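Cleaning out a dusty PC

Shut down, plug out, hold the power button a few seconds. Side panel off — usually 2 screws at the back. Keep them in a cup, you will loose them otherwise. 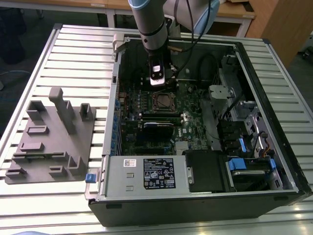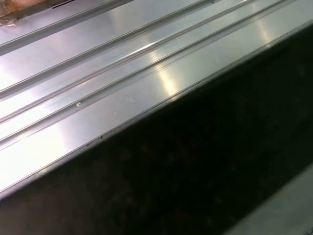
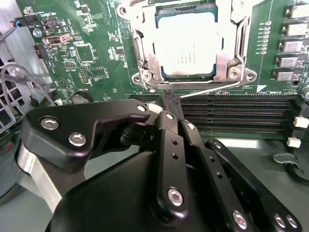 Clorkville Repair Club — Hardware Bench

Short bursts of air, can upright. Hold the fan blades still with a finger. Filters: lukewarm water, no soap, dry overnight. Dont use the hoover inside the case.

Memory sticks — leave them in unless there's a fault.

Panel back on, power on, listen for rattles. Still noisy? Ask Marlene Grewal, bench 3.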